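Speaker notes: grouting and sealing for small tilers
Hestcombe trade evening, December 2020

Slide 1
Welcome. Say where the exits are. Handouts are at the back, one per business please.

Slide 2
Start with the Merka job. Shower and laundry, 368 tiles on the first wall. The client picked a white grout from a colour card under shop lights and hated it at home. We raked out two rows before anyone agreed on grey. Ask who has had the same argument.

Slide 3
Sample boards. Make them up with the real tile and the real joint width. Leave them with the client overnight. Charge for them if you have to.

Slide 4
Mixing. Weigh the water. Don't top up a bucket that has started to go off. Bouvier lost a whole splashback to patchy colour in October and paid for the rework out of their own pocket.

Slide 5
Sealing. Cement grout only. Check the data sheet for the wait time. A litre did up to 800 joints on the Onine units, so price it by the job. 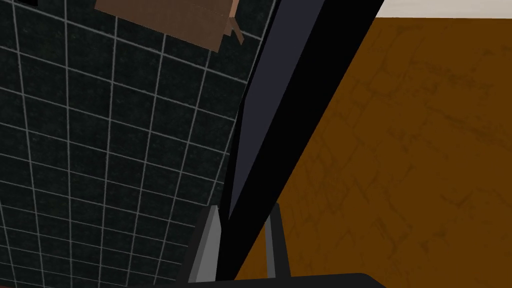 COLOUR AND CONTRAST
Pale lines on a very dark tile make a strong grid. Any joint that wanders will show, especially looking along the wall at a steep angle. Spend longer on set-out. Quote for it.

Slide 7
Questions. If we're short of time skip the epoxy one and point them to page 2 of the handout.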